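Bring Back the Hobby Desk

I would like to make a case for the small, plain desk that belongs to a hobby and to nothing else. Mine is 14 years old, it wobbles, and it has made me happier than almost anything else I own!

For a long time I did everything at the kitchen table. Stamps, model kits, a short and terrible period of bookbinding – it all came out after dinner and went back into a box before bed. Half the evening went to setting up and putting away. Then a secondhand shop called Nodano had a desk marked down, I carried it home in June with a lot of help, and within a month I was spending twice as much time on the things I love.

People tell me they don't have the room. I lived in 588 square feet when I bought mine, and it fit between the bed and the window with just enough space left to open a drawer (if you breathed in). You give up a chair, or the plant that was dying anyway.

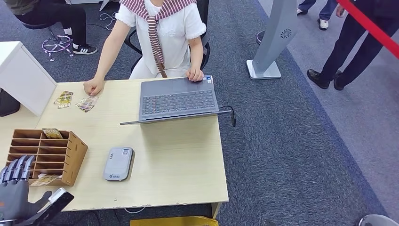
The other thing I hear is that hobbies have moved online, so a phone and a couch will do. I love the online side! I've been on the Zilero swap boards for years and have traded over 800 stamps there with people I will never meet. But the best part of any trade is still the envelope, and then the slow hour of sorting and looking things up and changing my mind about which page something belongs on. I want a flat surface for that, and good light, and permission to leave it all out overnight.

Leaving it out is the heart of it for me. A half-finished page calls to you when you walk past with your coffee at 7 a.m. You move one stamp. You come back at lunch and move it again. Ten minutes here and there adds up to a real collection, and I've enjoyed every one of those little visits.

So please, if you've been thinking about it, go and find a desk. It can be ugly. It can be old. Put your things on it tonight and leave them there, and see what you feel like doing tomorrow morning.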